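Home Journal Topics Authors Subscribe Log in

4. Setting up the table

Sep 23, 2020 | 14 shares | 3 comments

I'll admit I went into this part of the study thinking the table would be the easy bit. We wanted to know how people lay out a mixed bunch of small things – cups, switches, push-button boxes, trays – when they have one tabletop and no instructions, and I figured the table itself would just sit there and be a table. Then Lesia Dmytriv read my first draft and asked why I had written four pages on the objects and one line on the surface under them. Fair point!

So we went back to our notes. We had 89 layouts in all, and 82 of them were complete enough to code (the others were missing a sketch or a sheet, mostly my fault, from a very disorganized week in December). In the coding we marked three kinds of ground: bare tabletop, soft pad, and tray. I had expected the pad to fill up first, being big and sort of inviting, but people were really stingy with it. Cups went there, often nested and often close to a corner, and then the rest of the pad got left alone while the hardware piled up on the other side.

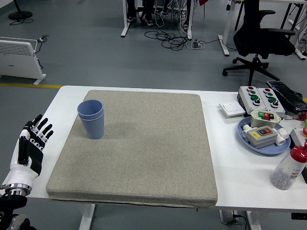
The trays were a different story. Give someone a round tray and they treat it like a little plot of land. Switch boxes that had been spread all over the table got pulled onto it, even when there was plenty of room elsewhere, and several people told me it just felt wrong to leave a tray with nothing on it. The wall switches were the odd ones out – flat, light, not obviously part of any group – and they tended to end up in the leftover space between the bigger pieces.

Figure 3. Cups on the pad, switch hardware toward the right of the table and on a round tray.

I don't want to make too much of this. We used the same white rectangular table for every session, and I'd love to know what happens on a round one, or on something narrow like a hallway shelf. Lesia thinks the pad was reading as "the clean side" and that color had a lot to do with it. I lean toward texture, myself, and we argued about it through most of the revision (she has not given up). The coding sheet has no column for either, so I'm leaving both ideas in and moving on to the order in which things were placed.

Related items
Melline: sorting small parts by feel
What goes on a tray? Notes from the Fedoruk sessions
The Tindutis layout sheets, revised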